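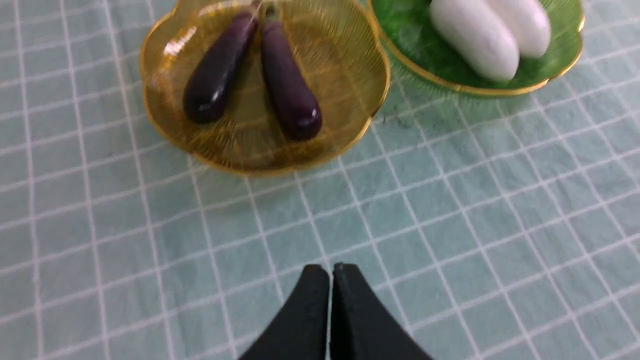

## Unit 12: Looking after the sorting cell

The Jisville course uses one cell, and most of what goes wrong with it goes wrong at the bench. Read this before you touch the settings.

**What the sales sheet says.** Ghaffari sells the gripper as "set once, run all term." I have yet to see a term where that held. Treat the line as advertising and plan on a check each morning.

**Zero the fingers first.** Close them with nothing between them and look at the gap. A narrow gap at the tips may be fine. A gap that changes from one close to the next means a loose finger screw or a worn linkage, and no amount of software will fix either one. Tighten, close again, and only then save the new zero.

**Then the camera.** The Datitz calibration routine gave us a score of 101 last November, on a scale that supposedly stops at 100. Make of that what you like. I now ignore the score and use the cloth: jog the arm along a printed line and see if the tips stay on it. Smooth the cloth before you start. A wrinkle can look just like a bad calibration.
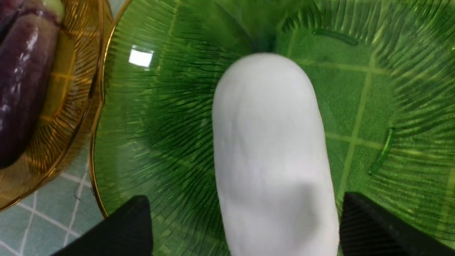

**Grip force.** Start low. The default in Flistus is nearly double what a toy vegetable needs, and high force hides a bad approach angle: the part gets dragged straight and you believe your angle was right. If a piece slips at low force, fix the angle before you raise anything.

**Glass dishes.** Ridged, colored glass throws glare, and the vendor's claim that the camera "handles shiny surfaces" came with no test data. Run your own. Move the lamp, repeat the pick, write down both results. Clearance at the rim matters too, so come in from above and keep the approach slow.

**Log it.** Two entries per session, one before and one after. "Works fine" is not an entry. Put down the zero value, the force, and which dish you were picking from.

Bring your log to lab 2.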